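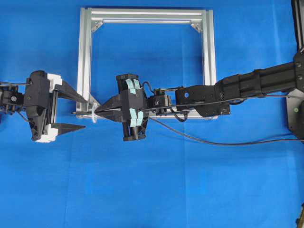
Square frame in silver T-slot extrusion, seen from above, with corner brackets fitted inside the joints.

Trillus Square Base Frame
Supplied by Grimow, Trindodstead workshop

Overview

The Trillus square base frame is a flat, open frame made from four lengths of slotted aluminum extrusion. It is sold as a base for benchtop fixtures, light enclosures, camera stands, small guards and similar work where a square reference is needed and where panels or uprights may be added later. The frame has no top or bottom skin. Everything attaches through the slots.

Each corner is a butt joint held by an inside bracket. No welding is used and the bars are not drilled through. The frame can be taken apart and put back together with one hex key, and any bar can be replaced without disturbing the opposite side.

The frame ships either assembled and squared or as a flat pack. The parts are identical in both cases.

What is supplied

4 aluminum bars, cut to length, ends deburred
4 inside corner brackets
8 button head screws
8 drop-in slot nuts
1 hex key
1 printed assembly sheet

The flat pack includes one spare screw and one spare nut, bagged separately. End caps are not included. They are listed under Options.

Bars

Bars are cut in pairs from the same stock length and kept together through packing. Two bars run the full outside dimension and two fit between them. On the assembly sheet these are called the long pair and the short pair. The outside dimension is square only if the short pair goes between the long pair, and most returned frames reported as out of square have one long bar and one short bar exchanged.

The finish is plain silver. Light marks along the slot lips from handling and cutting are normal and are not treated as defects. Dents that close the slot, burrs left inside the slot, or a bar end that is visibly off square are defects, and the bar will be replaced.

Slots are open along the full length of every bar. A nut can be dropped in at any point before or after assembly, so accessories do not need to be planned before the corners are closed.

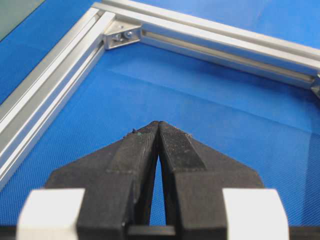
Two extrusion rails meeting at a corner.

Corner brackets

The brackets are the small triangular type and sit in the inner corners. Each takes two screws, one into each bar. Mounted inside, they leave the outer faces clear, and two frames can be set side by side with full contact along the edge.

An inside bracket takes up a small amount of room in the opening. Where a panel is to drop into the frame at the level of the bars, its corners must be clipped. The clip template is printed on the back of the assembly sheet at full size. Panels that lie on top of the bars need no clipping.

For fixtures that carry a side load, a flat plate can be added across the top of each joint. The plate uses the upper slots and does not interfere with the bracket.

Assembly

Work on a flat surface. A cloth or mat under the bars prevents scratches, but it must be pulled smooth before the frame is squared. A fold under one bar will lift that side enough to show as a twist once the screws are tight.

1. Lay out the long pair parallel, slots up. Lay the short pair between them.
2. Start one screw and nut in each leg of each bracket, two turns only.
3. Drop the nuts of the first bracket into the slots and push the bracket into the corner until both legs sit flat on the bars.
4. Turn the screws until the nuts rotate and catch. Do not tighten.
5. Repeat at the other corners.
6. Press each short bar against the long bar at the joint and tighten the screw in the long bar first, then the screw in the short bar.
7. Measure both diagonals. If they differ, loosen two opposite corners, push the longer diagonal in, and tighten again.
8. Go over all screws a second time.

Drop-in nuts sometimes fail to turn and will pull out under light load. The mark on the end of the screw shows the direction of the nut. When the mark lies across the slot, the nut is engaged. When it lies along the slot, back the screw off half a turn and try again.

Frames ordered assembled are squared in the workshop and do not need step 7 on arrival unless the carton shows damage. Check the screws once after the first week of use.

Checking for square and twist

The diagonal measurement finds a frame that has gone out of square in plan. It does not find twist. To check for twist, set the frame on a surface known to be flat and press on each corner in turn. If two opposite corners rock, loosen all brackets, hold the frame down at the four corners, and tighten in the order given above. Twist that remains after this is usually in the surface and can be confirmed by turning the frame a quarter turn: if the rock stays at the same place on the table, the table is the cause.
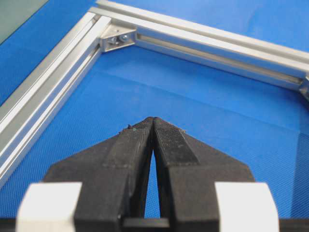
L-shaped corner in extruded aluminum profile, resting on blue.

Mounting

The frame can stand free, be clamped, or be bolted down. Free standing is adequate for light work on a non-slip mat. For clamping, place the clamp pads near the corners. Clamping at the middle of a bar is acceptable but will bow the bar slightly if the surface beneath is soft.

Bolting down requires foot brackets, two per side, fixed into the outer slots. The holes in the foot brackets are elongated to allow for final adjustment. Tighten the foot brackets to the frame first, then to the bench.

Uprights fit on the top face at any corner using the same bracket as the base joints. A frame with four uprights and a second square frame on top makes an open box. All hardware for this is in the box kit.

Options

T-11 Flat joining plates, set of four, with screws and nuts
T-13 Foot brackets, set of eight
T-14 Box kit: second frame, four uprights, brackets and hardware
T-3 End caps, black, set of four

Option T-3 covers the exposed ends of the long pair only. The ends of the short pair are closed by the joint and take no cap.

Bars can be cut to other lengths on request. Rectangular frames are made from the same parts and priced by total bar length. Send the outside dimensions, not the opening. If the opening is the fixed dimension, say so in the order and the workshop will add the bar width on each side.

Care

Wipe with a dry or slightly damp cloth. Do not use abrasive pads. Chips and dust collect in the slots and should be brushed or blown out before new nuts are fitted, as a chip under a nut will hold it at an angle and mark the slot lip. The brackets and screws need no lubrication. Thread-locking compound may be used where the frame is subject to vibration, but fit the frame dry first and check it for square.

Compatibility

The slot accepts the standard Trillus drop-in nut and slide-in nut. Nuts from other suppliers may fit the slot opening and still sit loose inside it. Test one before ordering a quantity. Frames from the earlier Ó Dálaigh range used a narrower slot, and their nuts must not be mixed with the current parts. They will engage under finger pressure and release when loaded. Brackets from that range can be reused with current nuts and screws.

Ordering and delivery

Flat packs ship in 3 working days. Assembled frames and custom lengths ship in 11. Options ordered together with a frame travel in the same carton, with the exception of the box kit, which is packed separately because of the uprights.

Report missing or damaged parts within 14 days of delivery. Include the packing slip number and state whether the frame was supplied flat or assembled. Replacement screws, nuts and brackets are sent without return of the originals. Bars must be returned before replacement unless the damage is clear from a photograph.

Technical questions on custom frames go to Pádraig Rafferty at the Trindodstead workshop. Questions on existing orders go to the Grimow order desk.

Page revised March 2, 2021. Change: clip template moved to the back of the assembly sheet; tightening order in step 6 corrected.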